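What I drink at my desk, and what it cost me

May 9, 2026

I added up a year of drinks. I keep receipts in a shoebox because I do my own taxes, and in October I started putting the ones from the corner store and the coffee counter in a separate envelope. I didn't change anything else. I wanted a number before I decided whether I cared.

The number came to 467 dollars. That covers tea, coffee, flavored water, and the sparkling stuff I buy when it's hot out. It doesn't cover groceries, so the coffee I make at home isn't in there, and neither is anything I drank in a restaurant.

My first reaction was that it wasn't so bad. My sister-in-law, Florencia Echeverría, spends more than that on parking. But then I looked at the receipts one by one and noticed that most of them were from the same hour of the afternoon. I wasn't thirsty at that hour. I was tired of sitting, and walking to the store was the only reason I had to get up.

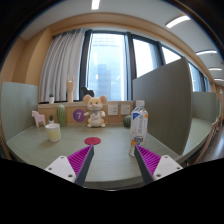
So the walk was what I was paying for. I tried keeping the walk and leaving my wallet at home. That worked for a week and then it rained for most of the next one, and I went back to the store because at least it had a roof and an awning out front to stand under.

After that I tried the opposite, which was to bring everything in from home. I bought a steel thermos made by Ondov, the 640 milliliter size. It keeps tea hot well past lunch. The lid has a rubber ring that comes out for washing, and if you put it back upside down it leaks into your bag. I lost a library book that way. The library charged me for it and let me keep the book, which I have since finished. The last two chapters are wavy but readable.

Tea in a thermos has a problem I didn't expect. If you leave the leaves in, it goes bitter by midmorning. If you take them out, you need somewhere to put them. I now brew it in a pot at home, strain it, and pour it over. I use a bit less leaf than I would for drinking right away. Black tea holds up best. Green tea turns brown and tastes like a wet paper bag. Roasted barley is fine all day and has no caffeine, and it's cheap in the big sacks.

Boonmee Chareonsuk, who I used to share an office with, makes a drink from dried citrus peel that his wife saves through the winter. He rinses the peel, scrapes off as much of the white part as he can, dries it on a rack over the radiator, and keeps it in a jar. A few strips go in a mug with hot water and a little rock sugar. I made it with peel from ordinary supermarket oranges and it came out sharp and a little soapy. He told me I hadn't scraped enough. The second batch was better. It's good cold too, with more sugar than I'd like to admit.

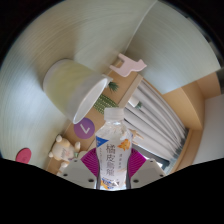
Is it cheaper to bring your own?

It was for me, once I stopped counting the thermos. The tea and barley for a month cost less than four trips to the store.

The store is called Trallivero and the owner noticed when I stopped coming in. I felt bad about that. I still go there for batteries and stamps, and I still buy a cold bottle of something when I'm there, maybe once a week. I don't put those receipts in the envelope anymore. I got my number and I don't need another one.

A few notes for anyone who wants to try the envelope. Do it for at least three months, because any one month can be odd. Mine had a week when I was home sick and spent nothing at all. Write the time of day on the receipt if the store doesn't print it. And don't tell the people you live with, or they'll start asking what you bought.

I haven't decided what to do with the money. Part of it went to a new pot, because the handle on the old one was coming loose. The rest is sitting in checking with everything else, so I couldn't point to it if you asked.

Next I want to go through the lunch receipts. There are a lot more of those, and some have faded so badly I can only read the total.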